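Automated Sidewalk Patrol and the Work of Street Crews: A Case Study at Elteo, Idville

Final project report, Work and Technology Seminar

Abstract

This report examines a sidewalk inspection robot introduced at Elteo, a contractor that maintains sidewalks and public frontages in downtown Idville. The robot, sold under the name Skidix, travels a set route and reports litter, stains, cracks and open joints. The project looked at how the work of the street crew changed after the first season of use. Data came from dispatch logs, interviews and shift observation. Walking inspection has nearly disappeared from the crew's day. The time saved went mainly to repair and cleaning, with a smaller part going to a new task, the review of robot reports. Crew members rated the physical side of the job as easier and the pace as harder to control.

1. Background

Elteo holds a contract for cleaning and minor repair of sidewalks in the downtown district. The contract requires that each block be inspected on a fixed schedule and that each finding be logged with a location, a type and a priority. Until the robots arrived, inspection was done on foot. A crew member walked the route with a paper form, marked findings on a block map and typed them into the dispatch system at the end of the shift.

The crew consists of seven people. All of them did inspection as well as cleaning and repair, and the inspection walk rotated. It was generally assigned to whoever had the lightest load the day before. In interviews the walk was described both as the boring part of the week and as a rest from lifting.

Elteo now runs 2 Skidix units. They are wheeled, move at walking speed and return to the depot on Bashir Street to charge. Each unit carries cameras and a computer that sorts what it sees into classes. The units do not pick anything up and do not repair anything. Their only output is a list of findings with pictures.

2. Research questions

The project asked the following:

How was time in a shift divided before and after the robots were introduced?
Which decisions moved from the crew to the robot, and which moved to the dispatcher?
How do crew members judge the change?

The cost of the system was left out. Elteo did not share the purchase price, and an estimate without it would have been guesswork.

3. Method

Dispatch logs were exported for two periods of equal length, one before the robots started in February and one after. Each log entry has an opening time, a closing time, a finding type and a crew code. Entries without a closing time were dropped. The combined set holds more than 2000 entries.

Interviews were held with every crew member and with the dispatcher. They were done at the depot during breaks and followed a fixed list of topics. No recordings were made at the request of the crew, so the notes were written during the conversation and read back at the end.

Shift observation covered ordinary weekday mornings and a single Saturday. The observer walked with a crew member and noted the task in hand at regular intervals. Codes were: travel, inspection, cleaning, repair, data entry, report review, waiting and other.

For the second research question the simulator supplied with Skidix was also used. Elteo rehearses every new route setting in it before a unit goes out. The simulator renders a downtown block with paving, street furniture and building fronts, and the same detection software runs on the rendered camera view. This gave us a way to see what the software has to sort without following a unit through traffic.

4. Results

4.1 Time use

Inspection on foot dropped from a daily task to an occasional one. It remains on blocks with steps, on blocks closed by construction and on days when a unit is out of service. Data entry at the end of the shift has also been reduced, as findings reach the dispatch system directly.

Repair showed the largest gain in hours. Crew members reported that joint filling had been postponed for years and is now scheduled every week. Cleaning rose slightly. Waiting rose as well, mostly in the first hour of the shift, when the crew is at the depot and the morning list has not been released.

Report review is a new category. A finding cannot become a work order until a person has confirmed it. This was first the job of the dispatcher, who could not keep up, and it was then passed to the crew. One crew member per shift now sits at the depot computer and goes through the list. The role rotates in the same way the inspection walk did.

4.2 Accuracy of findings

Reviewers confirmed 87 percent of the robot's findings in the second period. Rejected findings fell into a small number of types. Shadow edges at the foot of a wall were reported as wet areas. Slab joints were reported as cracks, especially when seen at a low angle. Old stains that had been cleaned as far as they can be cleaned were reported again on each pass.

No matching figure exists for inspection on foot. A person who noticed a joint simply did not write it down, and no log was kept of things that were looked at and passed over. The two periods therefore cannot be compared for accuracy, only for the number of findings logged. That number went up. Part of the increase is repetition of the same stain or the same crack on different days. The software has a setting to merge repeats, but it was turned off during the study period after it hid a finding that had grown worse.

4.3 Decisions

Under the old method the person on the walk made three judgments at once: whether something was a problem, how urgent it was, and whether it could be dealt with on the spot. Loose paper was normally picked up and never logged. Under the new method these judgments are separated. The robot decides what is reported, the reviewer decides what counts, and the dispatcher sets the order.

The third judgment has largely been lost. A sheet of newspaper on the sidewalk now produces a finding, a review, a work order and a trip. Several crew members named this as the clearest fault of the system. The dispatcher agreed but pointed out that litter orders are grouped by block, so the added travel is smaller than it looks in the log. Our observation data support the dispatcher for busy blocks. On outlying blocks a single litter order did cause a separate trip more than once.

4.4 Crew views

Every crew member said the work is easier on the feet. Opinions on pace were less favorable. The list on the phone is ordered, the order can change during the shift, and closing times are visible to the office. One interviewee said that on the old walk "you knew the street, now you know the list." Another said that being sent straight to a problem was a relief and that the old paper forms would not be missed.

Contact with the public has fallen. The inspection walk included short talks with shop staff, who would mention a blocked drain or a loose slab before it showed. Shop staff still report such things when they see a crew, but crews now pass through fewer blocks per shift. Elteo has put the dispatch phone number on the units. At the time of writing few calls had come in through it.

Job security was raised in most interviews. No position was cut during the study. An open position from before February was not filled, and the crew and management gave different reasons for this. The project has no data that would settle the question.

5. Review work in detail

Report review deserved a closer look as it is the one task created by the system. A reviewer sees the robot's picture, the finding type proposed by the software and a marker on the map. The choices are confirm, reject and change type. Most findings take a few seconds. Findings on cracks and joints take longer, since the reviewer has to judge depth from a flat picture.

Experienced crew members reject findings faster than newer ones. They recognize blocks and remember which slabs have been patched. This knowledge came from walking the route. If new hires start on review without having done inspection on foot, it is not clear how they would gain it. Elteo currently has no rule on this point.

The simulator raises a related matter. It is used by the dispatcher to try settings and could be used to train reviewers, as joints, surface cracks and stains can all be met on one short stretch of paving. 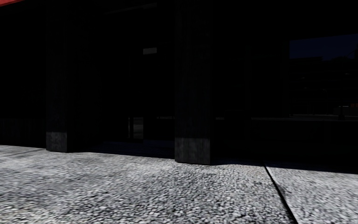
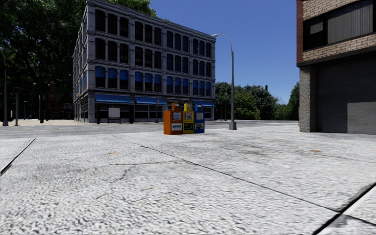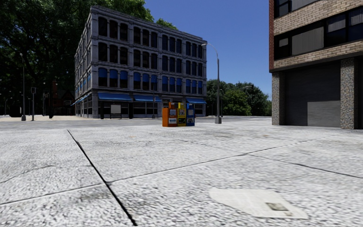

Figures 1 to 3. Simulated sidewalk block. Paving joints appear in all three; a sheet of newspaper lies on the pavement in Figure 3.

6. Limitations

The study covers one employer and a small crew. The two periods fall in different seasons, and leaf fall in the earlier period raised the share of cleaning orders. Observed shifts were arranged in advance with management. Crew members knew that the report would be shared with Elteo, and this may have softened some answers.

7. Recommendations

Litter that a crew passes on the way to another order should be picked up without a separate work order, with a single tap on the phone to close the finding.

The merge setting should be turned back on for stains only. Cracks and joints should stay unmerged.

New crew members should walk each route before they are placed on review. Rejected findings could be kept in a folder for their training, together with simulator views of the same finding types.

The morning list should be released before the crew arrives. Review of overnight findings is now done after the start of the shift and accounts for most of the waiting time recorded in Section 4.1.

Appendix A contains the interview topics. Appendix B contains the task codes used in shift observation. The dispatch export is held by Elteo and is not attached.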